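Call for Participants: Household Habits Study

The Hivero Institute for Home Research invites adults to take part in a study of how people divide and plan chores in shared homes. The study is led by Irina Barbu and is conducted with the Ververidis Foundation. We expect to enroll 100 participants in the Fitetti area.

Applicants must be 18 or older and must have lived with at least one other adult for the past 11 months. Students and retired persons are welcome to apply. Employees of the Institute and their relatives are not eligible.

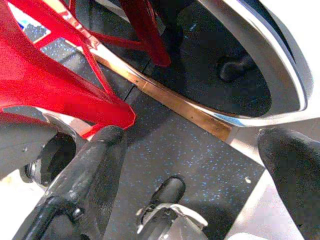

Red object with open, angled struts, next to a silver one.

Participants will keep a short written diary for seven weeks and attend one interview at the Institute. Diary entries concern cooking, cleaning, laundry and shopping, and take a few minutes each evening. Interviews are held between 9 a.m. and 4 p.m. and may be conducted in English or Romanian.

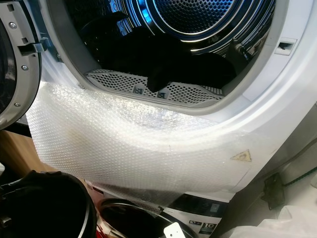

Front-loading tumble dryer with the door open.

Those who complete the diary and the interview will receive a payment of $500. Partial payments are not made. Names are removed from all diaries before analysis, and participants may withdraw at any time by notifying the study office in writing.

To apply, request the Prusudness form from the study office and return it signed by the end of January. Selected applicants will be notified by mail.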